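Folding jeans and dark clothes on a woven mat – marks and fluff
Asked in: Laundry and Clothes Care
Posted by Hastine, 26 July 2022

We have a woven mat in the bedroom and it has become the spot where all the clean clothes get folded. It is the biggest flat surface we have, so I would like to keep using it. Most of what we wear is black or dark blue, including several pairs of black jeans.

I have two problems. The first is that dark clothes pick up little bits of straw from the weave, mostly on the seams and around the back pockets. The second is that I can't get jeans to fold to the same size twice, so the pile on the shelf leans and falls over.

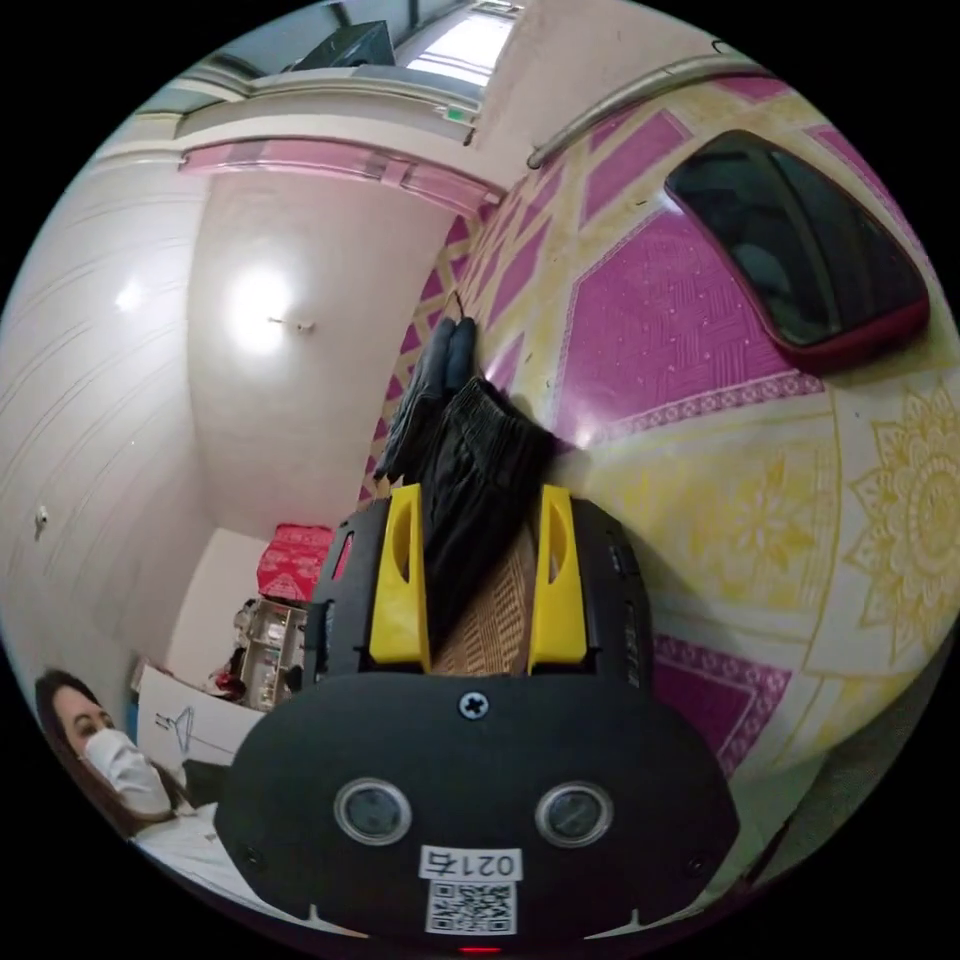
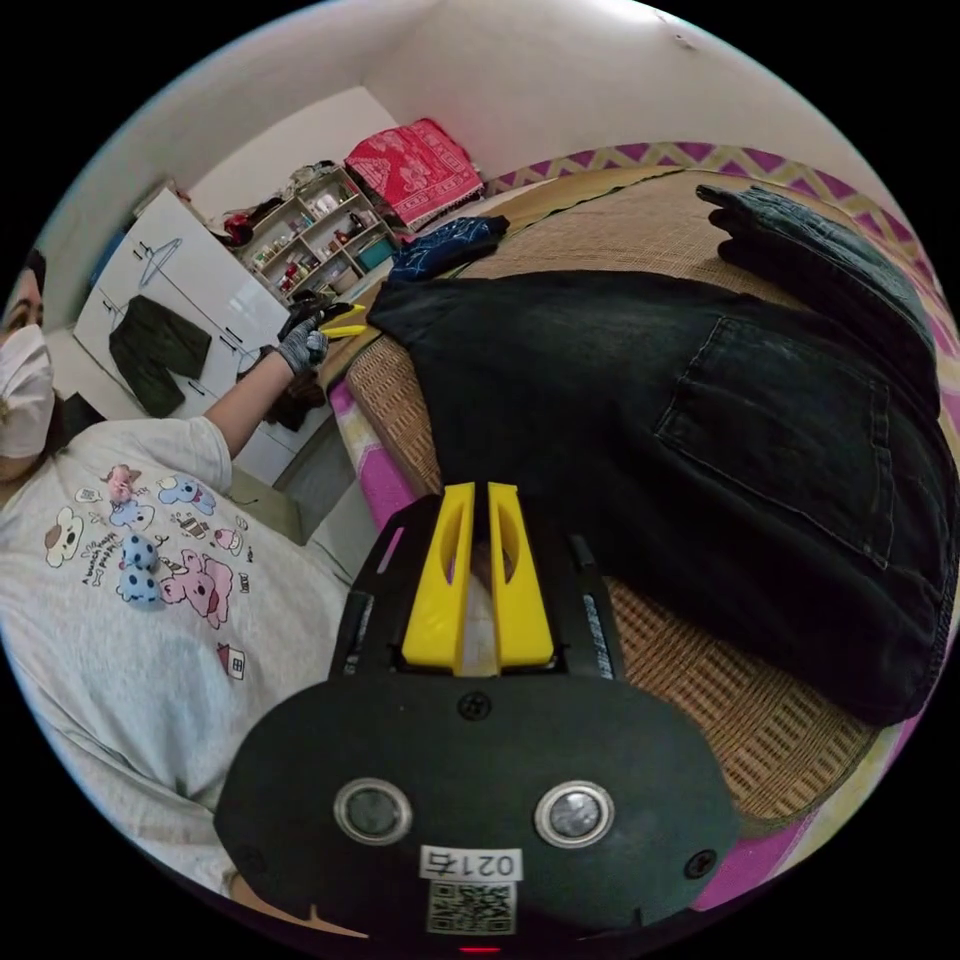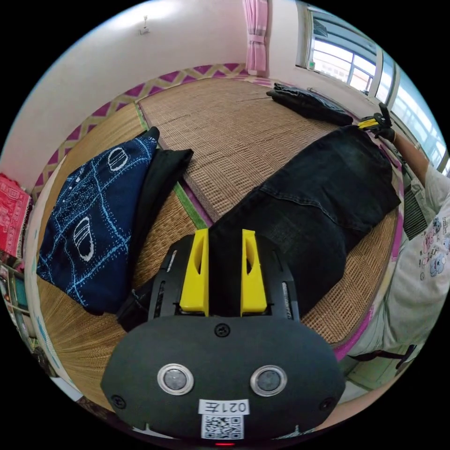 I have tried a lint roller. It works on T-shirts but does very little on denim. I would also like to know whether dark dye can come off on the mat, as it would be hard to clean. The mat was not expensive but I like the colour of it as it is.

Tags: folding, denim, woven mats, lint

2 replies, 1178 views

Ziltenero
Member, 627 posts

I'll take the mat first and the folding second.

Bits of straw come from broken ends in the weave. A new mat sheds for the first few months and then settles down. An old one starts shedding again when the strands dry out. Vacuum it with the brush head, going along the weave. If you go across it you lift the ends and make it worse. Then wipe it with a cloth that has been wrung out hard and let it dry completely before anything goes on it. Once every couple of weeks is enough.

Dye can come off, yes. Black and indigo denim are the worst for it, and it happens when the jeans are still a little damp. If the waistband and pocket corners feel cool to the touch, they are not dry. Hang them for another few hours. I had a grey smudge on mine the size of a saucer from one pair of jeans left overnight, and it never came out fully. The simple fix is an old flat sheet in a light colour, spread over the mat while you fold. It stops the straw as well, and you can shake it out the window afterwards.

For denim, skip the lint roller. Use a damp rubber glove and stroke downward from the waistband to the hem. The bits roll up and you can pick them off.

Now the folding. Jeans come out different sizes when you start from the hem. Start from the waist instead.

Lay them flat with the back pockets facing up and smooth the legs with your palm.
Fold one leg over the other so the outside seams line up. The pockets will now be on the outside.
Tuck the pointed bit at the crotch inward so the long edge is straight.
Bring the hems up to just below the waistband – leave a gap of two fingers.
Fold in half, then in half again if your shelf is shallow.

The gap matters. If the hems go right to the waistband, the fold gets too thick at one end and that is why your pile leans. When you stack them, turn every second pair the other way around so the thick ends alternate.

Two people can do the first step faster, one at the waist and one at the hems, with a light pull to take out the creases.

Flavach
New member

I agree about the sheet. I use a cotton tablecloth.

I don't agree with wiping the mat unless it really needs it. Ours went mouldy underneath in September after we wiped it and put it straight back down. Vacuum only, and stand it up by a window now and then to air.

For jeans I gave up on stacking. I roll them from the waist down and stand them in a drawer. Takes up more room but nothing falls over.

Ziltenero
Member, 627 posts

Fair point on the mould. If the mat can't be lifted to dry on both sides, stick to the vacuum. Rolling is fine too, but heavy denim will have a crease across the knees when you unroll it.

Hastine

Thanks to both of you. I tried the gap below the waistband on four pairs and the pile is standing up properly. The rubber glove works better than the roller, although it is slow around the pocket stitching. I have a pale sheet I can use over the mat. I will leave the wiping for now and see how the vacuum goes – the brush head for ours is in a box somewhere.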